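Section 6: Your First Table Session with the Hand Grippers

Welcome to the fun part! If your group has worked through Sections 1 to 5, your Medve grippers are assembled, charged and paired with the club laptop, and everyone has had a turn squeezing the trigger at thin air. Now you get to pick up real things. This section covers the fruit table, the first graded task in the Grenance student project, and it's the one most teams end up repeating long after they've passed it.

Plan on 39 minutes from the moment the table is set. Teams that rush usually lose the time again in Step 9, so take it easy.

Before you start

You will need two grippers (one per hand), a table near a wall outlet, a tablecloth, one large plate, and a mix of fruit in different sizes. Vegetables on side plates are welcome. They give the recording some variety, and the long ones make a great challenge once you've got the basics down.

Note: Buy firm fruit. Soft peaches and ripe bananas bruise under the pads, and cleaning pulp out of the ridges is a chore.

Caution: Run all power cables away from the side where the operator stands. A cable across the walking path is the most common reason a session gets stopped by the adult in charge.

Setting up

1. Wipe the finger pads with a dry cloth. Check that every pad sits flat on its arm and doesn't wiggle.

2. Spread the cloth and smooth it toward the edges. Wrinkles catch small fruit and make it harder to get a finger underneath.

3. Put the large plate where the operator can reach all of it without leaning. Place the fruit with some breathing room between pieces - a tight pile is a Level 3 task, and you'll get there soon enough.

4. Open Manov on the laptop and start a new session. Type your team number and the word "fruit" in the title box. Please don't get creative with titles, as the sorting script only reads that word.

5. Close the gripper all the way, open it all the way, and wait for the green check in Manov. Do this with both hands.

Picking and placing

6. Start with an apple. It's big enough to see easily and round enough to teach you something about centering. Bring the open fingers down on either side, level with the widest part of the fruit.

7. Squeeze slowly until the fruit stops shifting, then hold that pressure. New operators nearly always squeeze too hard. You want just enough grip for a clean lift.

8. Raise the apple a little above the plate and pause for a slow count of three. The pause matters! Manov uses it to mark where the lift ends and the move begins.

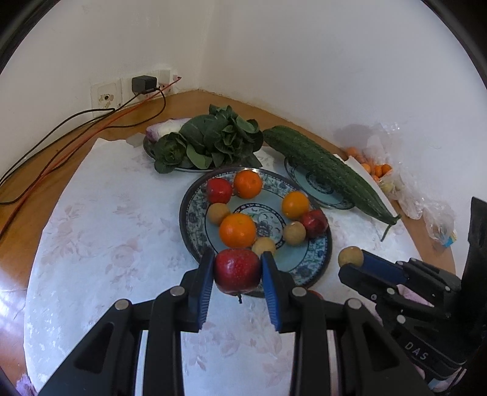
Figure 6-1. A red apple held between the blue pads at the edge of the fruit plate, second gripper at right.

Keep your other hand out to the side during the lift. It should be close enough to help and far enough away that the two grippers can't knock together. You'll find a natural resting spot after a few tries, and it's different for everyone, so let each operator work it out.

9. Lower the apple to its new spot and open the fingers only when you feel the plate take the weight. Opening early makes the fruit roll, and round fruit rolls a surprisingly long way.

10. Repeat with an orange, then with the smallest fruit you have. Longans are terrific for this. Come in low, close gently, and don't worry if the first few slip out.

11. Switch operators and run Steps 6 through 10 again.

Note: A dropped piece is not a failed session. Leave the recording running, pick the fruit up with the gripper if you can reach it, and carry on. Recoveries are some of the most useful clips we get, and last season's set of 418 clips had far too few of them.

If something goes wrong

The fruit spins in the grip: you're holding it above or below its widest point. Set it down and go again.

Error 39 in Manov: the laptop has lost one of the grippers. Save the session, re-pair as shown in Section 3, and start a new one with the same title.

One finger lags behind the other: stop and check the linkage bolts. Snug them up with the small hex key from the Flilluvness parts kit, but don't crank down on them.

Finishing up

12. Stop the session in Manov and wait for the save bar to fill before you close the lid.

13. Wipe the pads again and store the grippers with the fingers open. Closed storage flattens the ridges.

14. Upload by Friday so your clips make it into the next training run. Then go ahead and try the side plates - Section 7 covers leafy greens and long vegetables, and it's a blast.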